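The Case for Fixed Cleaning Specifications in Small Offices

Most small offices buy cleaning by the hour. The contract names a number of visits, a list of rooms and a price, and the rest is left to whoever holds the mop. I think this is a poor way to buy the service, and that an office of almost any size would do better with a written specification that names surfaces, methods and intervals.

The hourly contract has one advantage, which is that it is easy to compare. Two bids for the same number of hours can be laid side by side and the lower one chosen. But hours measure attendance. A contractor can meet every hour on the sheet and leave the top of a door frame untouched for a year, and the customer has no clause to point at.

When our office in Tokdale changed contractors, the outgoing firm, Hekholm, had been paid for 334 visits under a document of 2 pages. Neither page used the word "dust." The floors were in fair condition and the trash was always emptied. Everything above waist height had been treated as optional, as had everything that needed to be lifted before the surface under it could be wiped.
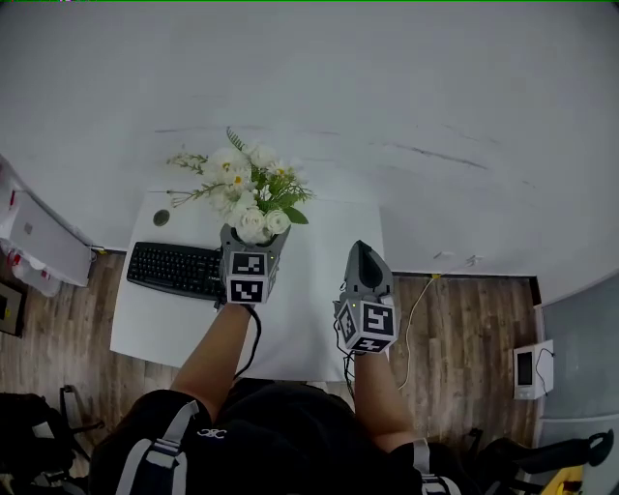
Horizontal surfaces are where the two kinds of contract differ most. An open floor can be judged from the doorway and so it gets cleaned. A desk is judged by whether it looks tidy, and it can look tidy for months with a gray film on it. The usual instruction, "wipe clear areas only," lets the objects on the desk decide what gets cleaned. Artificial flowers are a good test case: white roses and daisies in a pot, with fern-like sprigs between them, have far more surface than the patch of desk they stand on, and they appear in hardly any specification I have read. A keyboard is the other regular omission. The cleaner assumes it belongs to the IT contract, and the IT contract assumes the reverse.

A fixed specification settles this in a line or two. Ours now divides items into three classes. Class A is wiped at every visit: door handles, light switches, faucets, shared tables. Class B is done monthly and includes keyboards, blinds, picture rails and decorative items, real or not. Class C is done twice a year, in June and December, and covers vents, light fittings and the tops of cabinets. Anything the contractor is not to touch is listed separately. The whole document runs to 5 pages, and most of that is a table.

The common objection is cost. Sasari, the firm that won the work, asked for an extra 700 dollars a year over its own hourly bid, and I think the figure was fair. The hourly bid was lower because it left work out. A customer who wants the lower price can still have it by deleting rows from the table, and will at least know which rows are gone.

A second objection is that detailed specifications insult skilled cleaners. I take this more seriously. A good cleaner notices things that no table will list, and a contract written as a set of orders can discourage that. The answer is to specify the result and the interval, and to leave the method open except where a material can be damaged – unsealed stone, coated screens, some kinds of wood finish. Our first draft named the cloth to be used on every surface. That column was deleted before signing.

Inspection is the part most offices will skip. Katona, the building manager, checks the common areas against its own form, and that form scores general appearance on a scale. General appearance is the wrong thing to score, for the same reason that hours are the wrong thing to buy. An inspection should take a few rows from the table, go to those items and record pass or fail. Done after 6 p.m., with the desks free, it takes less time than reading the invoice properly.

Offices due to renew should ask for the specification before they ask for the price. If the contractor has none, the customer should write one and send it out with the request for bids.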